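Nomden Questions Clothing Brand's Wage Pledge for Home Embroiderers

4 August 2021
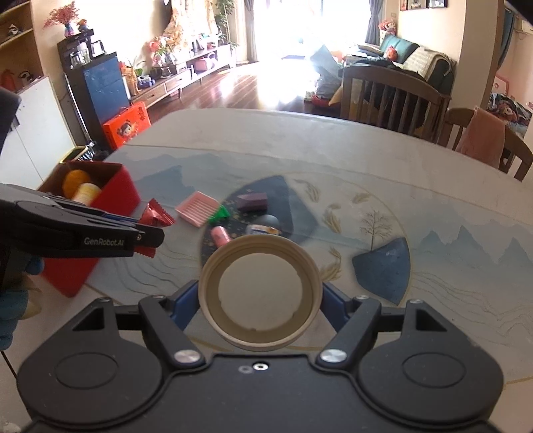
Fabrice Lecomte has read the new wage pledge from the clothing brand Hervieu twice and says he still can't find the part where anyone gets paid more. The labor group Nomden has the same trouble with it.

Hervieu announced last month that every worker sewing or embroidering its garments would earn "a fair and dignified rate" by November. The pledge runs to 18 pages. It gives no hourly figure and no piece rate, and it doesn't say who will check.

Much of the brand's beadwork and hand embroidery passes through a contractor, Busach, which hands it on to small workshops and to families working at home. Nomden spoke with 79 of these workers this spring. Only 4 had ever seen a written contract. Most were paid by the piece, and many said the rate changed after the work was turned in.

"We have read a lot of pledges," said Onni Ikonen of Nomden. "This one has nicer paper. If a woman stitching collars in her kitchen isn't on anybody's books, I would like to know how Hervieu plans to raise her pay."

The brand says its factories have been audited under a program called Skukard. Nomden does not dispute that the audits took place. But Skukard visits registered sites with a posted address, and by its own rules it does not enter private homes. Calling the supply chain "fully audited" on that basis is a stretch.

Hervieu has also said it will set up a phone line for complaints. Workers we spoke to asked who would answer it and in what language. We passed those questions along and have had no reply.

Nomden is asking Hervieu to publish its piece rates, name all of its subcontractors, and pay back wages where rates were cut after delivery. Our petition has 2000 signatures so far and will be handed in at the company's head office in November, when the pledge comes due.

The full interview notes, with workers' names removed, are available from Nomden on request.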